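How a Workshop Decides What Robot Gear to Buy

Robots cost money. So do the parts that go on them, the tables they work at and the things they practice with. Before a robot team buys anything, it makes a plan and a budget. A budget is a list of what you want to spend and what you have to spend it with.

The Kotstead workshop in Altville teaches robots to pick things up and put them away. Pin-yu Tseng is in charge of its equipment list. Every April she works out what the team will need for the next year. Last time she had 3000 dollars to spend on gripping tools and supplies.

Start with the job

The first question on Pin-yu's form is "What does it have to do?" A gripper is the part that does the job of a hand. Some grippers have hard, flat fingers. Some have soft fingers that bend. Some work by suction, like the rubber cup that holds a hook to a bathroom tile. Each kind is good at some jobs and poor at others.

Suction is fine for a smooth, flat box. It is not much use on a fuzzy sock. Hard fingers can hold a metal block tightly, but they could crack an egg. If you buy the gripper first and choose the job later, you may end up buying two grippers.

The team's job was small household objects: bottles, mugs, boxes and bags. These have very different shapes. A bottle is round and tall. A mug has a handle on one side. A bag changes shape when you squeeze it. Pin-yu wrote down "one gripper for many shapes," and that crossed a lot of choices off the list.

She also asked for a gripper that a person can hold. With a hand-held gripper, a person does the task and a camera records it. The recordings can be used later to teach a robot. This way, the team can start work before it has paid for a robot arm - and an arm is usually the most expensive thing on the list.

The purple fingers have thin ridges along them, and they close on a bottle from two sides. 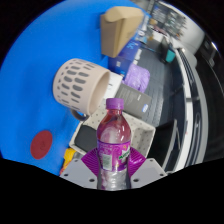 Count the small stuff

People remember to budget for the big machine. They often forget everything else. Amanuel Lemma keeps the supply shelf at Kotstead, and he adds these lines to the plan:

Spare fingers. Soft parts wear out faster than hard ones. The team pays 58 dollars for a pair from a shop called Jusari and buys them ahead of time.

Practice objects. Many of these can come from home or from the grocery store. A mug does not have to be new.

Table covers and trays. A plain cover makes objects easier for a camera to pick out. Trays give things a place to go.

Batteries, screws and memory cards. They are cheap one at a time, but they add up.

Compare before you buy

Pin-yu asked two companies for prices. One of them, Berhe, sent a price for everything on the list: 3005 dollars. That was 5 dollars too much. She could have asked for more money. She took one tray off the list and used a shoebox lid in its place.

Price was only part of it. She also asked how long delivery would take, whether spare parts were sold one by one, and who would answer the phone if something broke. A cheap tool that sits broken for 7 weeks costs the team 7 weeks of work.

Try planning your own

Pick a job you would like a robot to do in your classroom, such as putting markers back in a cup. Write down the objects it would have to hold. Next to each one, write whether it is hard or soft, heavy or light, smooth or rough. Then choose a kind of gripper.

Now make your list of small stuff and look up a price for each item. Add them up. If the total is more than your budget, decide what you can borrow, make or leave until next year.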